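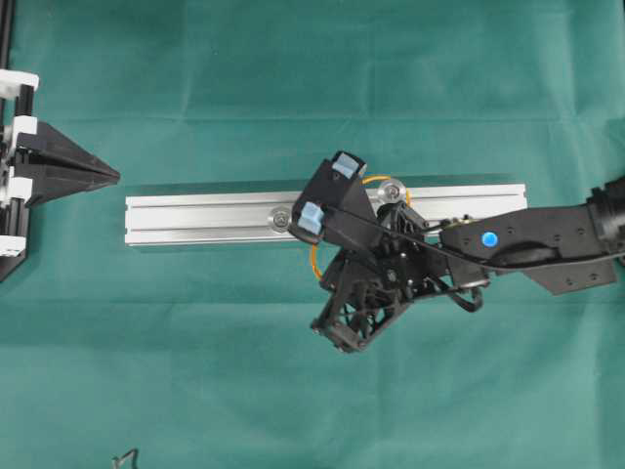
How do you know when a small drive belt is worn out?
Look for fine cracks on the inner side, and for a belt that slips when the wheel is turned by hand. If it does not go back to its old length after you take it off, it needs changing.

Belt and pulley evenings start again in Wirkham

February 18, 2022

The repair workshop in Wirkham will open its doors again in May for the evening course on small belts and pulleys. The course was stopped for two winters while the roof of the building was under repair.

Participants will work on an aluminium rail with two small round pulleys and learn to put on an elastic band without twisting it. Later they can try the same work on things from home, for example a record player or an old sewing machine.

"People throw away a good machine when only the belt is finished," said Giuliana Villanueva, who will lead the course together with Gilles Pichon. "The belt is often the cheapest part inside."

There are places for 20 people. Each evening lasts two hours, and the tables will be covered with cloth, so that small screws do not roll to the floor. Tools are on loan from the Tudose shop in Romunstead, which has also given a box with roughly 300 belts of different sizes. Participants may keep one belt that fits their own machine.

Miroslava Kuruc attended the last course before the closing and has put her name on the list again. She wants to learn how to set the distance between two pulleys. "Last time I made it too tight and the motor became noisy," she said.

The course is free, but a place must be reserved at the desk of the workshop. Children under 12 can come with an adult. Machines heavier than one person can carry should be left at home, as the room is on the first floor and there is no lift.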